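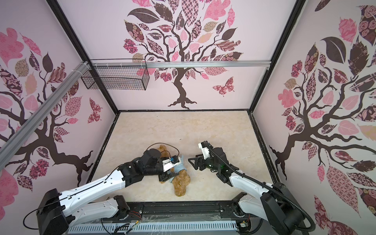 Dressing a stuffed bear is harder than dressing a child in one respect: the bear gives no help. The arms do not bend at an elbow, the head is often wider than any neck opening, and the pile grabs at fabric from every side. Makers of garments for plush toys have worked around these facts for as long as the trade has existed, mostly by cutting things large and hoping the customer has patience.

Yasir Niazi cuts them small. His workshop, Khattak, produces clothing patterns for teddy bears and sells them as printed sheets to home sewers and to a handful of toy shops. The current catalog covers jackets, nightshirts, vests and a plain wrap. The wrap is the simplest garment he makes and the one he has revised most.

"A sleeve tells you at once that it's wrong," Niazi says. "A wrap goes on, looks fine, and has slid down to the hips by bedtime."

The problem is one of grip and slope. A typical bear is widest at the belly and narrows toward the chest, so a cloth band tied at the middle tends to travel upward when the bear is carried by the legs and downward when it is carried by the head. Long pile makes this worse in one direction. Plush fabric has a nap, normally laid from head to foot, and cloth moves along it with little resistance. Against the nap it catches.

Niazi's first answer was elastic. It held, but it crushed the pile into a visible ring that did not brush out. The second was a pair of shallow darts at the back, which shape the cloth to the curve of the belly and spread the pressure over a wider area. The darts stayed. The elastic was replaced by an overlap closed with two flat snaps, set on a slight diagonal so that the front edge follows the body.

Fabric choice matters more than the cut. Smooth poly-cotton slips on synthetic fur. Felt grips well but pills against it within weeks. Brushed cotton is the usual compromise, and Ukard, the mill line that Niazi buys most often, comes in a weight that hangs properly on something the size of a bear. Heavier flannel stands away from the body like cardboard. Knits are easier to pull on but stretch at the edges, and a wrap with a stretched edge is finished.

Measuring is done with the bear lying down. A seated bear compresses at the waist, and the tape reads large. Niazi lays the toy on its side, runs the tape under it without lifting, and closes it over the top with the pile flattened by one finger. He takes the chest, the belly and the length of the back seam, in that order. Three centimeters are added to the belly figure for the overlap, nothing to the chest.

Dressing follows the same logic. Turn the bear on its side, slide the cloth beneath the torso from the back, then roll the bear over it. Pulling a garment down over the head drags the ears and strains the neck seam, which on older bears is often the first to open. Once the snaps are closed, the trapped pile is teased out along the edges with a blunt needle — a comb takes too much.

Laundering is the remaining weak point. The garments are washed off the bear, cool, inside out. Light blue and cream show the transfer from darker fur sooner than other shades, a fault Niazi has traced to loose fiber in the plush and not to dye. Prinon, a lint cloth sold for suits, removes most of it before washing.

The revised wrap is sheet 361 in the Khattak catalog. A version for jointed bears, drafted under the working name Tratarus, is due in March. Jointed shoulders sit higher and leave a gap at the side of the chest, and the darts have had to move accordingly. Niazi has cut the pattern twice so far and is not satisfied with the left side.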